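I got to Lilibeth Evangelista's packing room at a quarter past nine on a Wednesday, and by twenty past I'd already been told off for the way I opened a box. I'd brought her a little thank-you gift, you see, and I'd torn the carton down one side getting a look at it in the car. She turned it over in her hands and sighed.

"That was a perfectly good box," she said. "That had another three trips in it!"

If you've ever ordered yarn or buttons from Tolentino, the little mail-order craft shop in Jedcombe, your parcel was packed by Lilibeth or by somebody she trained. She started at the kitchen table in her apartment, moved to a garage, and now has a proper room behind the store with good light and big pale tables. A slow week is 200 parcels. The week before the holidays last year was 2,000, and she says she can still feel it in her thumbs.

I wanted to talk about cardboard. I know, I know. But I sell a few things online myself (mostly secondhand quilting books), and I'm terrible at this part. My closet is full of boxes I can't bring myself to throw out and can't ever find the right size of. Lilibeth laughed when I told her and said I was describing half her customers.

"People keep the box because it's a nice box," she said. "Keep it because you know what's going in it. If you can't name one thing you'd mail in it, fold it down and put it out with the recycling."

Her favorites are the plain ones. She doesn't want printing, she doesn't want a store name, and she really doesn't want old labels, which she says have sent more than one parcel back to where it started. A few scuffs don't bother her a bit.

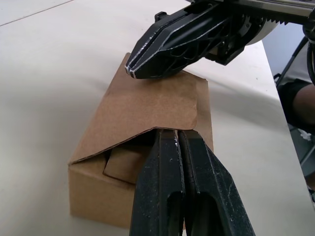 A plain brown box with its flap partly lifted. Lilibeth likes them without any printing.

"Look at the flaps first," she told me. "Everybody looks at the sides. The sides are fine, the sides are always fine. It's the flaps that get bent and folded and bent again, and when they go soft they won't sit down for you."

She had me run a finger along the crease on one from her stack. On a fresh box it feels tight and a little springy. On a tired one it's gone fuzzy, almost like felt, and the flap drifts up again as soon as you let go of it. She'll still use a box like that for something light, a couple of balls of yarn or a bag of ribbon, but she won't put glass buttons in it.

The inside flaps matter too, and I had never given them a thought. I've always folded them in any old way and then wondered why there was a lump under my tape. Lilibeth folds the short ones first and runs the side of her hand along each crease before she brings the long ones over. It takes her maybe two seconds. It took me a lot longer, and mine still had a lump.

Who taught her all this? "Mechthild," she said right away. Mechthild Hauser ran the stockroom at Bravden, the housewares store where Lilibeth had her first job after school, and by the sound of it she was a bit of a terror. "She'd pick up your box and shake it by her ear. If she heard anything, anything at all, she handed it back to you. She didn't say a word. I was so scared of her! I have her phone number on the wall now."

These days Lilibeth does the shaking. She shook one for me and I heard nothing, and she looked very pleased.

We moved on to the flat stuff, which is where I got really interested. She doesn't toss a box just because it's past mailing. A good side can be cut out and used as a stiffener for patterns and prints, or as a divider so two jars don't knock together, or as a lid for a box that's lost its own flaps. She keeps those pieces standing up on a shelf, sorted by size, like records.

"Always stand it up and look at it before you cut," she said. "Lying down, every piece looks flat. Stand it on its edge and you'll see if it's got a bow in it."

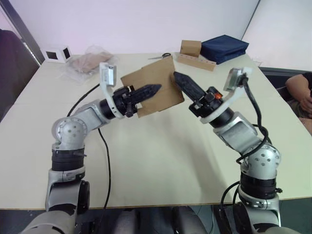
A squarish piece of cardboard, held upright over the big cream-colored table.

A bowed piece isn't a lost cause, by the way. She slides it under a pile of catalogs overnight with the curve facing up and checks it in the morning. If it's still bowed it becomes padding. She cuts the strips by hand with a pair of old kitchen scissors – she tried a fancy box cutter once and went right back.

I asked about tape, expecting a short answer, and I got fifteen minutes. She uses paper tape, the Simby kind, and buys it 45 rolls at a time. One strip down the middle and one across each end for anything heavy, and just the middle strip for yarn. She presses it down from the center outward, and she does not care for people who tear it with their teeth. (I tear it with my teeth. I kept quiet.)

And her tables? She keeps them clear. Everything that isn't being packed lives on the shelves, and she wipes the tops down at lunch and again at five.

Before I left she sold me a bundle of tissue paper, 500 sheets, which should last me until I'm ninety. She packed it herself while I watched, short flaps, long flaps, hand along the crease. Then she gave me back the box I'd torn in the car, cut down into two neat dividers with a rubber band around them.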